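Search this site
Enter keyword
Go

Widulum Two-Burner Camp Stove: Review After a Season of Cabin Weekends

We rent the same lakeside cabin several times a year. The kitchen there is small and the stove inside takes forever to boil water, so last April I bought the Widulum two-burner to use on the porch and at the campground across the road. It has now been on 10 trips, and I have a fair idea of what it does well and what it doesn't.

Setup

The stove opens like a briefcase. The lid becomes the back wind guard and two side panels swing out and clip into it. The clips are stiff when new. The regulator screws into the right side, and you need to start the threads by hand and go slowly, as they are easy to cross. After the first trip I could have it ready before the coffee was out of the bag.

Cooking

Both burners light with a push button. Mine has failed to spark on damp mornings, so I keep a long lighter in the case. The left burner is the stronger of the two and is the one I use for water and pasta. The right burner is better at low heat. It will hold a pot of beans at a simmer without burning the bottom, which my old Sunell never managed.

A 10-inch skillet and a medium pot fit side by side. Two large skillets do not. If you cook for more than four people you will be cooking in shifts. For a group of 6 we did the pancakes in batches and kept them warm under foil.

Wind

The guards handle a light breeze off the water. In a strong wind the flame on the left side leans badly and boiling takes much longer. I ended up turning the whole stove so the lid faced the lake.

Cleaning

The grate lifts out in one piece and the drip tray wipes down easily. Grease collects under the burner tubes, and there is no good way to get at it without a bottle brush. I wash the grate with the dinner dishes and let it dry before packing.

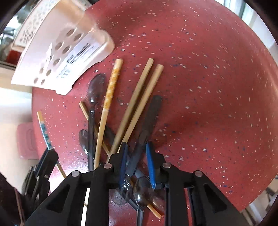 Packing and carrying

Closed, it is flat enough to slide behind the front seat. The handle is comfortable for the walk from the car to a campsite, but I would not want to carry it down a long trail. The latch came open once on a rough road. I now put a strap around it. The Tian carry bag is sold separately and fits, though the zipper is tight at the corners.

Who should buy it

If you drive to your campsite or stay in a cabin with a weak kitchen, this is a good stove for the money. Hikers should look at something smaller. I would buy it again, with the long lighter and the strap added to the order.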